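Unit 4: Running a Club Surf Contest
Course handout, February 2020
Prepared by Evanthia Vrettos and Decha Meesuk

Read this before the field day at Martens Beach. You will need it for the judging exercise, and the written task at the end is drawn from it.

4.1 Where club contests fit

Most surfers compete for the first time at a club round. Entry is cheap, the waves are whatever turns up on the morning, and the people running the event are usually surfing in it as well. State titles draw their fields from clubs, so mistakes made at club level in seeding or scoring get carried up the line.

The club we follow in this unit, Jadero Boardriders, holds its rounds from January on. It surfs open, women's, junior and over-forties divisions. Last season it spent $1,195 on its opening round, of which $1,000 went on water safety and hire of the judging tent.

4.2 Heats

A heat is a set period in which a small group of surfers share the same stretch of water. Each surfer wears a coloured rash vest so the judges can tell them apart. In this course we use four-surfer heats with two going through to the next round.

Seeding puts the stronger surfers in separate heats early on. Jadero seeds from last season's points. New members go in at the bottom of the draw, whatever they have done at other clubs. Sofia Athanasiadis, the contest director, has kept to that rule for nine seasons and will take questions on it at the field day.

4.3 Scoring

Each wave is scored out of ten. A surfer's two best waves are added together for the heat total, so the most anyone can get is twenty. Judges look at how hard the turns are, how close they are to the critical part of the wave, how well they link up, and the speed and flow of the whole ride.

Worked case. Antigoni Xenos catches four waves and scores 3.5, 7, 5.2 and 6.1. Her heat total is 7 plus 6.1, or 13.1. The other two waves do not count. If she then rides a wave worth 6.5, it replaces the 6.1 and her total goes to 13.5.

The first waves of the day set the scale. If a judge gives a nine to an ordinary wave in heat one, there is no room left when the swell picks up.

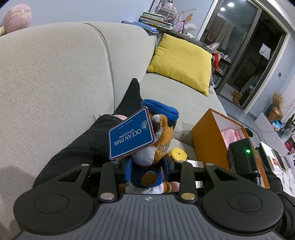
4.4 Priority and interference

The surfer with priority can take any wave they want. The others may go on the same wave only if they stay out of the way. Once the priority surfer catches a wave, or paddles for one and misses it, they drop to the bottom of the order.

An interference call is made by a majority of the judges. Under the rules used for this unit, the second wave of the surfer at fault is halved. Using the figures above, an interference against Antigoni after her fourth wave would leave her with 7 plus 3.05, or 10.05.

4.5 Written task

Panagiotis Margaritis will hand out heat sheets from the Zendbridge round. Work out the four totals, name the two surfers who advance, and write one page on the interference call in the second semi-final. Say whether you agree with it and which rule you are relying on. Show your working for any halved score.

Bring a pencil, a clipboard and a hat to the field day.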